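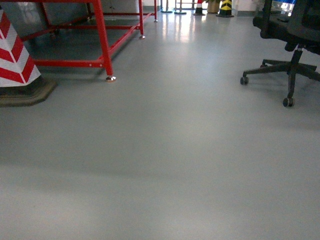

Can you set up a safe test area for a mobile robot without paying for fixed fencing? For slow machines under supervision you can, provided the layout is written down and checked before every run.

Written down by whom is the harder part, and it's why I bought the Stoltano Floor Rules Pack. It's a ring binder with 55 pages of guidance, a set of blank floor plans and a pad of pre-run check sheets. Drita Vukčević at Trinedar recommended it after her team used the older edition in March.

The best section is on clear routes. You draw the route first, then decide what may stand next to it, and anything on castors gets its own line on the sheet. Chairs are treated as moving objects even when no one is sitting in them. We'd always drawn ours as fixed.
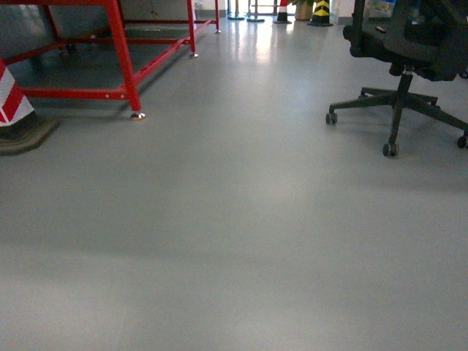
The advice on low obstacles is good too. Table frames and machine stands have to be drawn at foot level as well as at top level, as a sensor may see the legs and miss a rail, or the other way round. The same page covers glossy floors and asks you to repeat the stopping test with daylight coming in from the far end of the room. Edin Ivanov did ours at midday and again late in the afternoon, and the sheet had space for both results.

I was less happy with the part on cones and posts. It says they mark a boundary for people and should never be relied on to stop a robot, which I agree with, but it gives no spacing for them. The speed table is printed too small. The pad has 70 sheets, so a busy site will be reordering before long, and refills are only sold with the binder.

It doesn't replace a proper risk assessment and says so on page one. For a small team with one or two robots I'd buy it again.

Filed under: Reviews > Workshop Safety > Mobile Robots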